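The Last Episode of Druren

By Mingxuan Xu

The call sheet said 5.15, and I was at the car park in Jullunton by half past four, because it was the finale and I could not have slept if you'd paid me.

I should say that I was the least important person on Druren. I was third assistant to the script supervisor for all four series, which meant I carried her stool, kept her pencils sharp and wrote down which hand everybody used to pick up their cup. I loved it. I loved it so much that I used to walk home reciting the scene numbers.

Pages came in overnight, as they always did, and they were white this time.

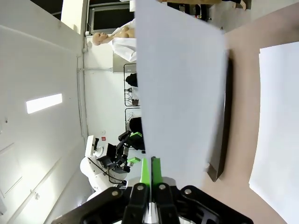
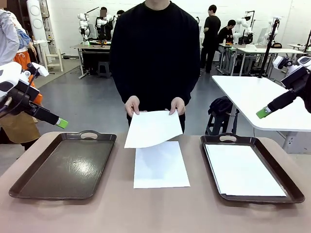 "He's changed the ending," said Vasiliauskas, before I had even got the stool unfolded. She had the new scene rolled up in her fist like something she meant to swat a wasp with.

"Changed it how?"

"Read it."

I read it standing up, by the light of the catering van, with a bacon roll going cold in my other hand. If you never saw the programme, all you need to know is that for four series the ferrywoman, Ansa, had been trying to get across the lake to Gorkau, where the gods lived. Every series she got a bit closer. Series one, she built the boat. Series two, she lost the boat (I cried, and I'd been there when the boat was sunk by two men from the effects department and a winch). Series three was the one with all the fog. And now, at last, in the closing five minutes, she was going to step out on the far shore and look up, and we were going to see what she saw. There had been meetings about what she saw. There was a huge gold door, thirty feet high, standing in a shed behind the production office, and it had cost more than my parents' house.

In the white pages there was no door. Ansa rowed to the middle of the lake, stopped, shipped the oars and listened. Then it went to black.

"But what's she listening to?" I said.

"Doesn't say."

"He can't do that! People have waited four years!"

"Tell him," said Vasiliauskas, and went to find tea.

I didn't tell him, obviously. I was twenty-two and I had spoken to him once, to say that he was standing on a cable. But I was boiling. I'd been a fan before I had the job, you see. I'd read all the forums. There was a theory, and it was a brilliant one, that Gorkau was only Jullunton seen from the other side, and that the gods were the people she'd left behind, grown old. I had argued for that theory until two in the morning with strangers. I wanted my door.

We got out on the water just before seven. There were four of us in the camera boat, plus Ansa in hers, a good way off, with a blanket over her knees that had to come off before every take. It was perfectly still. Mist on the surface, and the hills just starting to show, and that greenish light you get for ten minutes and then never again that day. The director didn't call action out there. He put his arm up and let it fall.

She rowed. Right hand slightly ahead of the left, I wrote. Scarf outside the collar. She came up level with the marker buoy and stopped, and lifted the oars in, left one first, and they dripped on the boards, and she turned her head.

I know this sounds daft. I turned mine as well. So did the focus puller, who really shouldn't have, and so did the sound recordist with his big soft microphone. All of us sat there in that freezing boat with our heads on one side, straining to hear something from Gorkau, which was a painted board on a scaffold and a field of sheep.

And there was something! I'd swear to it. Very low and far off, with a beat in it, like a lot of people singing in a building with the doors shut. It went on for as long as she held still. Then the arm went up again, and she dropped her shoulders and was an actress called for her blanket, and it had gone.

"Did you get that?" I asked the recordist.

He had his headphones pushed back and he was looking at his meters. "Get what?"

"The singing."

"Water," he said. "Bit of wind." But he played it back for himself three times on the way in, with his eyes closed, and he wouldn't let me have a go.

They used the first take. It went out on 25 March 2024 and I watched it at my mum's, on the small telly in the kitchen because my brother had the football on. I'd told her nothing. She had never missed an episode, and she'd always been firmly on the side of the door.

Ansa rowed out. She stopped. Right hand, left hand, scarf, oars, all of it just as I'd written it down. The kitchen was quiet apart from the fridge. My mum put down her knitting and leaned forward, further and further, until her nose was nearly on the glass, and when the screen went black she stayed there.

"Oh, that's lovely," she said. "Who are they, all singing?"

I went straight to the forum, of course. I must have read 829 posts before I went to bed. Half of them were furious, and I understood every word, I'd have written most of them myself that morning in the car park. They wanted the door. They wanted their four years back. Someone had started a petition and it already had 1,197 names on it.

The other half were arguing about the song. One said it was a hymn and one said it was a rowing song, and a man in Norway had put up the first two lines of the tune, which he'd picked out on a piano. I hummed it through. He'd got the second line a bit wrong, so I made an account under a new name and corrected him, and we were at it until nearly four.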